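About Zirstead Equipment Planning

We help workshops, colleges and small manufacturers decide what automation to buy, and when.
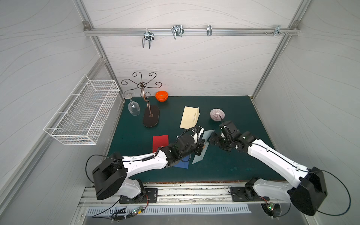 A two-arm bench cell

Zirstead began in a rented unit in Tramenham and is still there. There are 11 of us. We don't make robots and we take no commission from the firms that do. Clients pay us a fixed fee for a written plan and a budget they can put in front of whoever signs the order.

A two-arm bench cell is the thing we get asked to price most often. The arms are the easy part of the quote. The lines people leave out are the frame and rails, the wall panels, the mat, cabling, spare gripper fingers and the household items the arms are meant to handle. Bowls, glasses and sheets of paper cost very little, but they need replacing and somebody has to have a budget code for them. We list them all.

A plan from us normally covers 2 years. It sets out what to buy first, what can wait, what it will cost to run, and how many staff hours to allow for setting up and repairs. We visit the site before we write anything and measure the doors, the floor space and the power supply. To date we have finished 149 plans, some 80 of them for schools and colleges.

Our costing sheet is called Mösli. Clients keep their copy and can change the figures as prices move. For larger sites we work alongside Zodgate, who handle installation under a separate contract.

New enquiries are answered by Corina. Please tell us your rough budget and the month your financial year ends.

Contact | © Zirstead Equipment Planning, Tramenham | Back to top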